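7.4 Gripper does not close, or stops with fault 2114

Applies to: Talska two-finger gripper with flexible blue fingers, Cosaline wrist camera, Mosoti controller.
Revised 8 October 2019

Fault 2114 means the finger drive drew too much current before the fingers reached the commanded width. The arm holds its position and the fingers stay where they stopped. Usual causes are a finger seated crooked on its mount, a split rib in the finger lattice, or a grip width set smaller than the object allows.

CAUTION: Do not pull the fingers apart by hand while the drive is powered. The fingers can close without warning when the fault clears.

Before you start
Press the stop button on the Mosoti controller and wait for the status light to turn amber. If an object is held, support it from below before releasing the drive.

To clear the fault
1. On the controller, open Tool > Drive and select Release.
2. Take out anything held between the fingers.
3. Check both fingers along their full length. Replace a finger if any rib is split or has turned white at the bend. Replace fingers in pairs (see 9.2).
4. Loosen the 2 mount screws on each finger, push the finger fully back against the stop, and tighten. Do not use thread glue.
5. Keep your hands clear. Release the stop button and select Tool > Drive > Home. The fingers open all the way, close, and open again.
6. Select Clear Fault. If 2114 comes back during homing, go to "If the fault returns."

To check the grip
7. Move the arm to the viewing position and open the fingers.
8. Open the live view. Both fingertips must be visible, at close to the same height, with clear table between them.
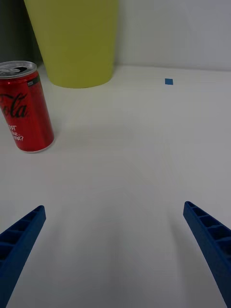
Figure 7-6. Wrist camera view with the fingers open.

If one tip sits clearly higher than the other, repeat step 4.

9. In Tool > Limits, set the minimum width to 55 mm for the first test. Do not test on a full or sealed can. A dented can may leak onto the wrist connector.
10. Run Close and Open 10 times with nothing between the fingers.

NOTE: Listero software sets the minimum width back to zero after a restart. Enter it again before running a saved job.

If the fault returns
Power down, unplug the tool cable at the wrist and look for bent pins. If the pins are straight, the finger drive needs service. Save the log before shipping the gripper; the log is lost once the drive is removed.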